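We use cookies to remember your sign-in and display settings. By continuing to browse you accept our Cookie Policy. Accept | Manage preferences

Stostosine Controller Forum: Perception and Planning
Wrist cable missing from the collision model, and false obstacles on a plain background

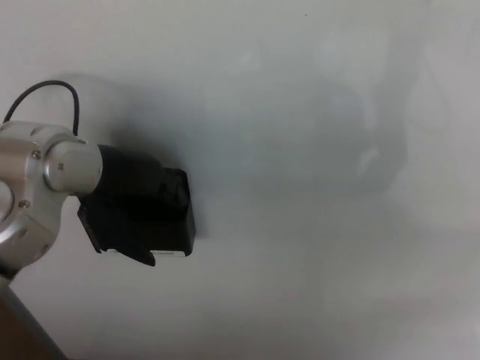

Wrist and gripper against a plain surface, with the cable looping above the housing.

Posted by iokoro_fletwood
Sunday, September 8, 2024

Members are asked for guidance on two related matters in the planning stack at our Fletwood site.

First, the collision model supplied with the Stostosine planner covers the wrist housing, the cap and the gripper body. It does not cover the cable, which rises in a loop behind the wrist and returns to the top of the housing. The planner therefore treats that volume as free space. In a test set of 263 planned paths, 18 brought the cable volume into overlap with the modeled fixture.

Second, the depth filter reports obstacles on the pale surface behind the arm where none exist. The reports cluster where the soft shadows fall. I have reviewed the filter settings against the April release notes and found no entry that applies.

I would prefer to correct both in software. Please advise whether a cable volume should be attached to the wrist link or to the tool.

Ifeanyi Okoro
Fletwood

Reply by tijani_integration

The volume should be attached to the wrist link. Both visible ends of the loop are at the housing, and a volume attached to the tool will be discarded whenever the tool definition is changed. We use a chain of short capsules following the curve, with padding of 15 mm. Our planning time increased slightly and remained within our limit.

Please also confirm that the allowed collision table has been updated. The capsules at either end will touch the housing by design, and without those entries the planner will reject every start state.

Reply by m_path_eminham

I must disagree with the use of fixed capsules. A cable moves. A chain drawn from one pose is accurate for that pose only, and a padding value chosen at a desk gives a false sense of safety. At Eminham we replaced the chain with a single convex volume that encloses the full range of cable travel, measured with the wrist at both joint limits. It is less tidy and it costs some reachable poses near the fixture. We consider that an acceptable price.

Reply by tijani_integration

The point about travel is a fair one. However, a convex volume over a loop of that shape also fills the space beneath the curve, and on a small cell this can remove grasps that are perfectly safe. I would ask Mr. Okoro to state how close his fixture stands before he adopts it.

Reply by iokoro_fletwood

The fixture stands 154 mm from the wrist axis at the closest approach pose. I have tested both proposals on the same set. The capsule chain removed all 18 overlaps at the rest shape of the cable. The convex volume removed them as well, but two required grasps could no longer be planned.

Reply by depth_and_delay

With respect to the second question, I would not begin with the filter thresholds. A surface with so little texture gives a stereo matcher very little to work with, and a shadow with a soft edge may be the only gradient it finds. Please check the confidence channel before the points are passed to the obstacle map. If confidence in those regions is low, discard them at that stage. If your surface is fixed, you may also fit a plane and remove points that lie within your depth noise of it.

Reply by m_path_eminham

I would urge caution with plane removal. A thin part lying flat on that surface would be removed with it. Masking by confidence has a similar weakness, and unknown space should be recorded as unknown, never as free.

Reply by depth_and_delay

Agreed as to unknown space. My suggestion concerned the source of the false reports and should be read with that condition.

Reply by iokoro_fletwood

I am grateful to all who replied. The confidence channel was low across the shadowed regions, and those points are now recorded as unknown. For the cable, I intend to split the convex volume into two parts so that the space under the loop is partly recovered. The travel measurements at the joint limits have yet to be taken, and I will post the link file when they are complete.

Reply by tijani_integration

Please include the collision table entries with the link file.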